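Wistley Ridge Small Turbine Output Data

Release 2

Contents

This package holds output records from the small wind turbines at the Wistley test field, with the matching wind speed records from the mast beside them. It was put together for people sizing a small turbine for a farm, a workshop or a remote pump who want measured numbers instead of a power curve from a sales sheet.

Two machines were running through the whole period. The Trinus is a three-blade horizontal machine on a tilt-up tower. The Sorrentino is a vertical-axis machine on a short fixed pole. Both feed a battery bank through separate charge controllers, and power is measured on the turbine side of the controller.

Files

trinus_10min.csv - ten-minute averages for the Trinus
sorrentino_10min.csv - ten-minute averages for the Sorrentino
mast_10min.csv - wind speed, wind direction, air temperature and pressure
outages.csv - start and end of every stop, with a reason code
codes.txt - list of the reason codes

All files are comma separated with one header row. Times are local standard time and do not shift for daylight saving. A time stamp marks the end of the ten-minute period.

Columns

Power is in watts, wind speed in meters per second, direction in degrees from true north, temperature in degrees Celsius, pressure in hectopascals. A blank cell means no reading. A zero means the sensor was working and read zero. Please keep the two apart when you work out averages - in Release 1 they were mixed up, and the low-wind results came out wrong.

Reason codes run from 1 to 17. Codes 1 to 6 are stops made by the controller, such as overspeed or full battery. The rest are stops made by hand or by a fault.

Quality checks

Any wind speed above 43 meters per second was removed as a sensor error. Power readings above 900 watts were removed from the Sorrentino file for the same reason. Nothing was removed from the Trinus file. No gaps were filled.

Ice on the cups slows the anemometer. Rows where this was likely carry a 1 in the ice column, and the readings were left in place. Most users will want to drop them.

Known problems

The mast stands northeast of both turbines, so readings with wind from the southwest are affected by their wake. The direction column can be used to filter these out.

The Trinus charge controller was replaced partway through. The new one starts loading the turbine at a lower speed, and the low end of the curve changes at that point. The date is marked in outages.csv with code 12.

Site notes

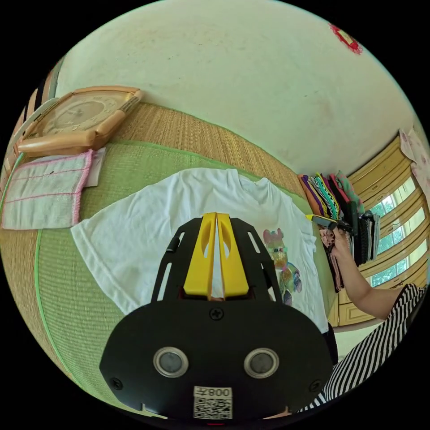
Jarncombe, April

The mast guy wires were tightened and the lower wind vane was lined up again. Direction readings from before this work were corrected in the mast file, so do not apply the offset given with Release 1. Bearings on the Sorrentino were greased at the same visit. The stop is logged under code 9.

Use

The data may be copied and used for any purpose, including commercial work, as long as the release number is given. Corrections should go to Ottmar Kleinschmidt, who keeps the files. Include the file name and the time stamp of the row you are asking about.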